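비영리 경영 | 재무 기획

간접비는 어느 장부에 적히는가
제한성 기금으로 운영되는 단체의 공통비 배부와 준비금 산정

2018년 2월 8일 목요일

주거 상담 단체 Plelitz의 결산 자료에는 사업별 손익표와 기관 전체 손익표가 따로 붙어 있다. 사업별 표에서는 모든 사업이 수지 균형이다. 기관 전체 표에서는 적자다. 두 표는 같은 원장에서 나왔고, 외부감사에서도 지적 사항이 없었다. 차이는 회계, 인사, 전산, 임차료처럼 어느 한 사업에 귀속되지 않는 비용에서 생긴다. 사업별 표는 지원 기관이 인정한 비용만 싣고, 나머지는 기관 전체 표의 '일반관리비' 한 줄에 모인다.

이런 구조는 제한성 기금의 비중이 높은 단체에서 흔히 나타난다. 제한성 기금은 제공자가 용도를 지정한 돈이다. 용도 밖으로 쓸 수 없고, 남으면 반환하거나 이월 승인을 받아야 한다. 반대로 부족하면 단체가 자기 재원으로 메운다. 잉여는 돌려주고 결손은 떠안는 비대칭이 계약 건마다 반복되므로, 계약이 늘수록 자유롭게 쓸 수 있는 재원은 줄어든다. 사업 규모가 커지는 동안 무제한 순자산이 감소하는 단체가 나오는 것은 이 때문이다.

비용의 세 층

공통비 논의가 자주 어긋나는 이유 하나는 용어다. 지원 기관의 서식에 쓰이는 '간접비', '관리비', '운영비', '경상비'는 서로 포함 범위가 다르고, 같은 기관의 서식 안에서도 신청서와 정산서의 정의가 다를 때가 있다. 실무에서는 비용을 직접비, 배부 가능한 공통비, 기관 유지비로 나누면 혼선이 줄어든다.

직접비는 해당 사업이 없으면 발생하지 않는 비용이다. 상담원 인건비, 참여자 교통비, 교재 인쇄비가 여기에 든다. 배부 가능한 공통비는 여러 사업이 함께 쓰지만 사용량을 측정할 수 있는 비용으로, 사무실 면적에 비례하는 임차료나 급여 대상 인원에 비례하는 노무 처리비가 대표적이다. 기관 유지비는 사업량과 거의 무관하게 발생한다. 이사회 운영, 법정 공시, 외부감사, 등기 비용이 그렇다.

세 층 가운데 지원 기관이 가장 쉽게 인정하는 것은 직접비다. 배부 가능한 공통비는 산식과 증빙을 갖추면 인정되는 경우가 많고, 기관 유지비는 정률 간접비 안에서만 인정되거나 아예 제외된다. 따라서 어떤 비용을 어느 층에 두느냐가 회수율을 직접 좌우한다. 같은 전산 담당자의 급여도 사업별 작업 시간을 기록하면 두 번째 층에 들어가고, 기록이 없으면 세 번째 층으로 밀린다.

배부 기준의 선택

Plelitz는 지난 회계연도까지 공통비를 직접비 총액에 비례해 나누었다. 계산이 간단하고 지원 기관에 설명하기도 쉽다. 문제는 재지원금이 포함된 사업이다. 협력 단체로 그대로 넘어가는 금액이 직접비에 잡히면 해당 사업은 실제 사무 부담보다 많은 공통비를 배부받는다. 상담 사업처럼 인력 중심인 쪽은 반대로 과소 배부된다. 단체는 현재 수정 직접비 방식을 쓰고 있다. 직접비에서 재지원금과 고가 장비 구입비, 참여자에게 지급하는 현금성 지원을 뺀 금액을 분모로 삼는다.

다른 방식은 인력 기준이다. 상근 환산 인원에 따라 공통비를 나누면 인사, 임차, 통신 비용의 실제 발생 구조에 가까워진다. 다만 자원활동가 비중이 높은 사업에는 맞지 않는다. 자원활동가도 책상과 계정과 보험을 쓰지만 상근 환산 인원에는 들어가지 않는다. 이를 보정하려고 활동 시간을 환산 인원에 더하는 단체도 있는데, 시간 기록의 신뢰도가 유급 직원보다 낮아 감사 때 설명 부담이 커진다.

비용 항목마다 다른 기준을 적용하는 다중 기준 배부는 정밀도가 가장 높다. 임차료는 면적, 노무비는 급여 대상 인원, 회계비는 전표 수, 전산비는 계정 수로 나누는 식이다. 대가는 유지 관리다. 기준값을 분기마다 갱신하지 않으면 정밀도가 사라지고, 기준을 바꾼 이력이 남아 있지 않으면 기간 간 비교가 불가능해진다. 회계 담당자가 한 명인 단체라면 수정 직접비 방식에 면적 기준 하나만 추가하는 정도가 감당할 수 있는 한계에 가깝다.

어느 방식을 택하든 모든 사업에 같은 기준을 적용해야 한다. 간접비를 후하게 인정하는 계약에 더 많은 공통비를 얹고 인색한 계약에서 덜어 내는 관행은 이중 청구로 해석될 수 있다. 배부는 실제 비용의 귀속을 계산하는 절차이고, 회수는 그중 얼마를 외부에서 받는지의 문제다. 둘을 한 표에서 처리하면 구분이 흐려지므로 배부표와 회수표를 따로 두는 편이 안전하다.

정률 간접비의 계산 방식

Plelitz가 체결한 지원 계약은 현재 40건이다. 이 가운데 Fledwood 기금과 맺은 계약은 직접비의 17퍼센트를 정률 간접비로 인정한다. 영수증 단위의 증빙은 필요하지 않고, 직접비가 확정되면 간접비도 자동으로 확정된다. Chauvin 재단은 총사업비의 20퍼센트를 상한으로 두되 실제 발생액을 증빙하도록 요구한다. 숫자만 보면 Chauvin 쪽이 유리하지만, 두 비율은 분모가 다르고 증빙 의무도 다르다.

총사업비 기준 비율은 간접비 자신이 분모에 포함된다. 같은 조건을 직접비 기준으로 환산하면 비율이 올라간다. 총사업비의 20퍼센트는 직접비의 4분의 1에 해당한다. 신청서를 작성할 때 이 환산을 빠뜨리면 청구 가능한 금액보다 적게 적게 되고, 한번 승인된 예산은 사업 기간 중에 늘리기 어렵다. 반대로 직접비 기준 비율을 총사업비에 곱해 과다 계상하면 정산 단계에서 삭감된다.

증빙 비용도 회수율에 포함해 보아야 한다. 실비 정산 방식에서는 공통비 전표마다 배부 산식과 원시 자료를 붙인다. 분기 보고 때마다 이 작업에 들어가는 인건비는 대개 청구 대상이 아니다. 명목 상한이 높아도 증빙에 드는 시간을 빼고 나면 정률 방식보다 순회수액이 작을 수 있다. Plelitz의 내부 검토에서도 소액 계약일수록 이 역전이 뚜렷했다. 보고서의 분량과 빈도가 계약 금액에 비례하지 않기 때문이다.

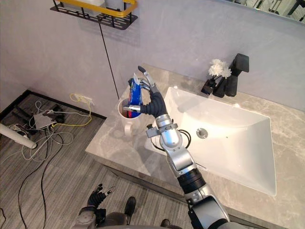
세면대 옆 머그컵과 파란색 포장

소액 물품비는 배부 논의에서 자주 빠지는 항목이다. 컵, 세면용품, 문구, 청소용품처럼 단가가 낮은 품목은 구매 시점에 사업 코드가 지정되지 않고 총무 계정으로 들어가는 경우가 많다. 건별로는 미미하나 연간 합계는 무시하기 어렵다. 품목마다 사용 사업을 추적하는 것은 비용 대비 효과가 없으므로, 일정 금액 이하의 구매를 하나의 비용 집합으로 묶고 인력 기준으로 나누는 방법이 일반적이다. 이때 금액 기준은 회계 규정에 명시되어야 하고, 같은 구매를 여러 건으로 쪼개어 기준 아래로 맞추는 행위를 막는 조항이 함께 있어야 한다.

원장 설계

배부 방식을 정했더라도 계정 체계가 받쳐 주지 않으면 실행할 수 없다. Plelitz의 이전 계정 체계에는 비용 코드가 121개 있었다. 새 계약이 체결될 때마다 지원 기관의 예산 항목을 그대로 계정으로 추가한 결과다. 같은 성격의 인쇄비가 지원 기관별로 다른 코드에 흩어져 있었고, 기관 전체의 인쇄비를 알려면 여러 코드를 수작업으로 합산해야 했다.

개편의 원칙은 비용의 성격과 귀속을 서로 다른 축으로 분리하는 것이었다. 계정 코드는 비용의 성격만 나타낸다. 사업, 재원, 지원 기관은 별도의 차원 코드로 붙인다. 인쇄비 전표 하나에 '인쇄비' 계정과 사업 코드, 재원 코드가 함께 기록되고, 지원 기관의 서식은 보고 단계에서 대응표로 맞춘다. 계약이 늘어도 계정은 늘지 않는다. 대응표만 하나 추가된다.

단체가 도입한 기금 회계 프로그램 Lateo는 전표에 차원을 여러 개 붙일 수 있고, 월말에 배부 분개를 일괄 생성한다. 기능 자체는 특별하지 않다. 도입 과정에서 시간이 걸린 부분은 과거 전표의 재분류였다. 재원 코드가 없는 전표는 계약서와 통장 내역을 대조해 하나씩 지정했고, 끝내 귀속을 확인하지 못한 전표는 무제한 재원에서 지출된 것으로 처리했다. 이 처리로 무제한 순자산의 기초 잔액이 하향 조정되었다.

차원 코드 체계에는 별도의 통제가 필요하다. 계정과 차원의 조합이 자유로우면 입력 오류도 늘어난다. 이미 종료된 계약의 재원 코드가 전표에 선택되거나, 장비 구입을 허용하지 않는 재원에 장비비가 붙는 식이다. 허용 조합표를 먼저 만들고 프로그램에서 나머지 조합을 차단해야 한다. 차단 규칙을 예외적으로 풀 수 있는 권한은 전표 입력자와 분리한다.

작업 시간 기록

공통비 가운데 가장 큰 항목은 대체로 인건비이고, 인건비 배부의 근거는 시간 기록이다. 예산 편성 때 정한 비율을 그대로 매월 적용하는 단체가 적지 않은데, 이런 기록은 실제 투입의 증거로 보기 어렵다. 감사인이 휴가 기간과 시간 기록을 대조했을 때 휴가 중인 직원의 시간이 사업에 배분되어 있으면 해당 기간의 인건비 전체가 재검토 대상이 된다.

그렇다고 분 단위의 기록이 필요한 것도 아니다. 반나절 단위로 주간 기록을 작성하고 직속 관리자가 확인하는 정도면 대부분의 지원 조건을 충족한다. 기록 단위보다 기록 시점이 중요하다. 월말에 한꺼번에 작성한 기록은 예산 비율에 수렴하는 경향이 있다. 주 단위 마감을 두고, 마감 후 수정은 사유를 남기게 하는 것만으로 편차가 상당히 드러난다.

공통 업무 시간도 별도 코드로 기록되어야 한다. 전체 회의, 교육, 인사 면담에 쓴 시간을 사업 코드로 나누어 적게 하면 각 사업의 직접비가 부풀고, 공통비 총액은 실제보다 작게 나타난다. 이후 간접비율 협상에서 제시할 근거가 사라지는 셈이다. 직원에게는 공통 코드를 쓰는 것이 불이익이 아니라는 점을 문서로 안내할 필요가 있다. 일부 부서장은 공통 시간을 낮은 생산성의 지표로 읽는다.

준비금은 무엇을 기준으로 잡는가

회수되지 않은 공통비는 결국 무제한 재원에서 나간다. 그러므로 준비금 정책은 간접비 회수율과 함께 설계해야 한다. 흔한 방식은 월평균 총지출의 몇 개월분이라는 목표를 세우는 것이다. 이 방식은 제한성 기금 비중이 높은 단체에서 목표액을 왜곡한다. 계약이 종료되면 함께 사라지는 지출까지 분모에 들어가기 때문이다.

대안은 위험별 산정이다. 먼저 계약 종료 후에도 일정 기간 유지해야 하는 고정비를 구한다. 임대차 잔여 기간의 임차료, 법정 퇴직급여 중 외부에 적립되지 않은 금액, 유지 보수 계약의 해지 비용이 들어간다. 다음으로 정산 지연에 따른 운전자금을 구한다. 후불 정산 계약에서는 단체가 지출을 먼저 하고 분기 뒤에 돌려받으므로, 최대 누적 선지출액이 필요 자금이 된다. 마지막으로 정산 삭감 위험을 더한다. 과거의 불인정 비율을 계약별로 적용하고, 이력이 없는 신규 지원 기관에는 보수적인 비율을 쓴다.

이렇게 산정한 금액은 대체로 범위로 표시하는 것이 타당하다. 하한은 그 아래로 내려가면 이사회에 즉시 보고하는 선이고, 상한은 초과분의 사용 계획을 세워야 하는 선이다. 준비금이 상한을 넘는 단체에는 다른 문제가 생긴다. 지원 기관 중에는 무제한 순자산이 많은 단체의 신청을 후순위로 두는 곳이 있다. 용도를 내부적으로 지정한 기금을 설정해 잔액을 낮추는 사례도 있으나, 이사회가 언제든 지정을 해제할 수 있는 돈은 여전히 무제한 재원이다. 주석에 지정 목적과 집행 예정 시점이 없으면 심사자는 이를 일반 준비금으로 다시 계산한다.

고정자산에 묶인 금액도 빼야 한다. 사무실을 보유한 단체의 무제한 순자산은 커 보이지만, 건물은 급여일에 쓸 수 없다. 준비금은 무제한 순자산에서 유형자산의 순장부가액을 차감하고 관련 차입금을 다시 더해 구한다. 담보 제공 여부와 처분 제한도 함께 적는다.

협상에 들고 갈 자료

간접비 인정 조건은 공고문에 고정된 경우가 많지만, 계약 갱신 시점에는 조정 여지가 있다. 이때 필요한 자료는 최근 결산 기준의 실제 간접비율, 산정에 쓴 분모의 정의, 사업별 미회수액이다. 사업의 가치에 관한 서술은 본 신청서에 이미 있으므로 반복할 이유가 없다. 심사 담당자가 내부 결재에 첨부할 수 있는 한 쪽짜리 계산표가 더 쓸모 있다.

실제 간접비율이 인정 비율보다 높게 나왔을 때 전액 인상을 요구하는 방식은 잘 통하지 않는다. Plelitz는 Fledwood 기금과의 갱신 협의에서 정률은 그대로 두고 일부 비용의 분류 변경을 요청했다. 사업 전용 회선의 통신비와 상담 기록 시스템의 사용료를 직접비로 옮기는 안이다. 이 안이 받아들여지면 직접비가 늘고, 정률로 계산되는 간접비도 따라 늘어난다. 다만 같은 비용이 다른 계약에서 간접비로 청구되고 있지 않은지 전수 확인이 선행되어야 한다.

분류를 바꾸기 어려운 계약에서는 보고 조건이 협상 대상이 된다. 분기 보고를 반기로 줄이거나, 지원 기관 고유 서식 대신 단체의 표준 결산표를 인정받는 것만으로 비회수 인건비가 감소한다. 환급 주기를 앞당기는 조항은 운전자금 소요를 낮추므로 준비금 하한에도 영향을 준다. 이런 조항은 지원 기관의 예산을 늘리지 않아 내부 승인이 비교적 수월하다.

수탁 여부 자체를 판단하는 기준도 필요하다. 미회수 공통비가 발생하는 계약이라고 모두 거절할 수는 없다. 다른 재원으로 보충할 금액을 체결 전에 계산하고, 보충 재원의 출처와 승인자를 기록하는 절차가 있으면 된다. Plelitz의 규정은 신규 계약 검토서에 사업별 예상 미회수액을 적는 칸을 두고, 무제한 재원에서 보충할 금액이 기준을 넘으면 이사회 의결을 거치게 한다. 이 칸이 생긴 뒤 철회된 신청도 있고, 금액을 알고도 그대로 진행한 신청도 있다.

단체의 새 배부 기준은 7월에 시작하는 회계연도부터 전 계약에 적용된다. 이미 체결된 계약은 승인된 예산의 틀을 유지하므로, 당분간 구 기준의 청구액과 신 기준의 배부액을 함께 관리해야 한다. 두 금액의 차이는 계약별 조정표에 기록하고, 해당 계약이 종료되는 시점에 조정표를 닫는다.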